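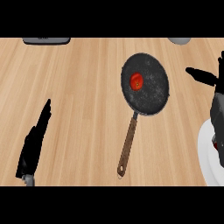

Projets soutenus > Montagne et sentiers > Inventaire des sommets secondaires du Mamommont > Rapports d'étape

Inventaire des sommets secondaires du Mamommont : rapport d'étape au Fonds Merbridge

10 oct. 2025, par Estíbaliz Aguirre

Rappel de ce que nous avions promis

La convention signée avec le Fonds prévoit que nous montions sur les 111 sommets secondaires du massif du Mamommont, que nous décrivions pour chacun un itinéraire praticable par un marcheur ordinaire, et que nous remettions en état les carnets de sommet là où il en existe. « Marcheur ordinaire » figurait dans le dossier de candidature sans définition. Nous avons eu toute la saison pour le regretter. Moataz Abdelaziz tient qu'un marcheur ordinaire passe un pas de II sans corde s'il a bien dormi. Je tiens qu'il fait demi-tour et qu'il a raison. Les fiches adoptent pour l'instant ma définition, avec les remarques de Moataz en italique.

Où nous en sommes

Il reste 26 sommets à visiter. Le calendrier initial les voulait tous faits avant les premières neiges, et les premières neiges sont déjà sur le versant nord, avec un peu d'avance sur nous. Tout le secteur ouest est terminé et relu. Le secteur central est terminé sans être relu. Le secteur est, celui de l'arête de Dong, concentre l'essentiel du retard et fait l'objet d'un paragraphe à part, qu'on lira assis.

Les fiches relues ont été transmises au Fonds au fur et à mesure. Une erreur nous a été signalée par un lecteur attentif : l'itinéraire de la Tête Plate demandait de « suivre la crête en la laissant à main droite », exercice que nous avons nous-mêmes tenté de reproduire sur place avant de corriger. La version rectifiée remplace l'ancienne. Si quelqu'un chez Merbridge a imprimé la première, merci de la jeter.

L'arête de Dong, ou comment perdre le mois de juin

Le plan était bon. On montait en voiture jusqu'au bout de la piste, on partait de nuit, on gagnait l'arête au lever du jour et on la parcourait d'ouest en est en cueillant huit sommets dans la journée. Presque 1000 mètres de montée, rien de déraisonnable, et une descente par le vallon pour retrouver la voiture. Sur la carte, cela formait une très jolie boucle.

La piste appartient à une société d'estive qui ferme sa barrière le soir et la rouvre quand le berger a bu son café. L'autorisation de passage se demande par courrier. Nous l'avions demandée par courriel, et le courriel, nous a-t-on expliqué plus tard avec beaucoup de gentillesse, arrive sur un ordinateur qui passe l'été en bas. Nous avons donc trouvé la barrière fermée à trois heures du matin, dormi un moment dans la voiture et entamé la piste à pied au grand jour, ce qui ajoute une marche d'approche que je déconseille à quiconque porte de quoi réparer des boîtes métalliques.

Nous avons atteint le premier sommet de l'arête au moment où nous aurions dû être sur le dernier. Le brouillard est monté du vallon pendant que Moataz photographiait la borne. Nous avons attendu, mangé, attendu encore, puis redescendu par où nous étions venus. Bilan de la sortie : un sommet sur huit, une barrière, et une opinion très arrêtée sur le courrier postal.

Deuxième tentative deux semaines plus tard, autorisation en poche, tamponnée. La barrière était grande ouverte. Le pont, en revanche, avait été emporté par l'orage, et la piste s'arrêtait à la rivière. Nous avons traversé à gué et nous avons pris l'arête par son milieu, en remontant un couloir herbeux dont je parlerai peu parce que ma mère lit parfois ces rapports. Trois sommets de plus. Le suivant se défend par une brèche que la carte ne montre pas, profonde d'une bonne hauteur de maison, avec un fond de pierres branlantes. Moataz y est descendu pour voir. Il en est remonté en disant que c'était intéressant. Dans son vocabulaire, c'est le dernier degré avant l'hélicoptère, et nous avons fait demi-tour.

Les quatre sommets restants de l'arête figurent donc dans les visites à faire. Nous proposons de les aborder par l'est l'an prochain, depuis le hameau de Dong, où la route est goudronnée et où il n'y a de barrière que devant le cimetière. L'approche est plus longue. Un bivouac sera sans doute nécessaire et nous demandons plus bas que le budget en tienne compte.

Les carnets de sommet

Je rappelle pour les nouveaux membres du conseil que le carnet est un cahier rangé dans une boîte étanche, sous le cairn, où les visiteurs laissent un nom, une date et trop souvent un poème. Les plus anciens que nous ayons retrouvés ont les pages collées par l'humidité. Nous les avons redescendus, séchés à plat entre des buvards et confiés à la bibliothèque de la vallée, qui les a acceptés après s'être fait confirmer que l'odeur passerait.

Les boîtes neuves viennent de chez Rolix. Elles ferment bien. Elles ferment même si bien que sur la Pointe des Moutons un groupe n'a pas réussi à ouvrir la sienne et a laissé ses signatures sur un emballage de gâteaux coincé dessous. Nous l'avons recopié dans le carnet. Une notice de deux lignes est désormais gravée sur le couvercle, dans le sens de lecture de quelqu'un qui a le vent de face.

Les cahiers sont à papier minéral, le crayon de bois est attaché par une ficelle. Le Fonds nous avait suggéré des stylos à son nom. Ils ont été essayés sur un sommet, et l'encre a gelé. Il en reste un carton à notre bureau, où ils écrivent très bien.

Une question de fond sur les « sommets »

La liste de départ retient toute bosse nommée sur la carte et suffisamment détachée de sa voisine. Sur le papier, le critère est limpide. Sur le terrain, le Mamommont est un massif usé, rond, généreux en replats, et l'on peut y passer une heure à chercher le point culminant d'un champ de myrtilles. Au Signal du Milieu, la borne se trouve nettement plus bas qu'un rocher voisin. Nous avons touché les deux, puis un troisième point par prudence, et la fiche indique le rocher.

Deux noms de la liste désignent très probablement le même endroit, vu depuis deux communes qui ne se parlent plus. Nous n'avons pas voulu trancher sans en référer au Fonds. Les maires ont été consultés séparément et chacun nous a offert l'apéritif ainsi qu'un exposé historique complet. Les deux exposés sont incompatibles. Nous suggérons de garder les deux fiches avec un renvoi mutuel, quitte à ce que certains visiteurs aient la satisfaction de cocher deux sommets sans bouger les pieds.

Matériel, dépenses et petites misères

Le poste « déplacements » est dépassé, pour les raisons de piste et de pont exposées plus haut. Le poste « hébergement » est en revanche largement sous-consommé, puisque nous avons dormi plus souvent que prévu dans une voiture. Nous sollicitons l'accord du Fonds pour basculer le reliquat de l'un vers l'autre. Le total de la subvention reste inchangé.

Une paire de bâtons a été perdue dans le gué. La tente, achetée sur la subvention, a une déchirure au double toit, réparée avec du ruban adhésif, et nous la considérons comme en bon état tant qu'il ne pleut pas du côté gauche. Le récepteur GPS fonctionne. Il a passé une journée entière à nous situer dans un lac, et Moataz a conservé la trace pour les jours de découragement.

Côté sécurité, une cheville tordue (la mienne, sur le parking) et aucun autre incident. Les consignes de retour ont été tenues à chaque sortie, sauf une où nous étions rentrés depuis deux heures quand la personne de permanence nous a appelés, inquiète à juste titre. J'avais oublié d'envoyer le message. La pizza était arrivée.

Ce que nous ferons d'ici au prochain rapport

L'hiver ira à la relecture du secteur central et à la cartographie. Moataz reprend toutes les traces, retire les allers-retours dus aux lunettes oubliées et vérifie les temps de marche, que nous avons tendance à donner pour des gens de son âge et de son enthousiasme. J'écris aux propriétaires de pistes, sur papier, en recommandé.

Dès que la neige le permettra, nous irons dans le secteur est par Dong, avec un bivouac et, pour la brèche, une corde courte et un troisième participant à recruter. Le profil recherché est calme, encordé de bonne grâce et propriétaire d'une voiture haute sur roues. Si la brèche ne passe pas pour un marcheur ordinaire, la fiche le dira en toutes lettres et proposera de s'arrêter au sommet précédent, qui a une vue excellente et un replat abrité pour déjeuner.

Décisions attendues du Fonds

Nous avons besoin d'une réponse écrite sur le transfert entre postes, sur la prolongation de la convention jusqu'à la fin de la prochaine saison et sur le sort des deux noms jumeaux. Pour la définition du marcheur ordinaire, un avis oral suffira, de préférence en mon absence ou en celle de Moataz, mais pas des deux. Les fiches du secteur ouest peuvent être mises en ligne sans attendre. Celle de la Tête Plate a été relue par quelqu'un qui n'y est jamais allé, puis emportée sur place par la même personne, qui est revenue par le bon côté.

Contact : Inventaire du Mamommont, à l'attention d'Estíbaliz Aguirre | © Inventaire du Mamommont, tous droits réservés | Retour en haut de page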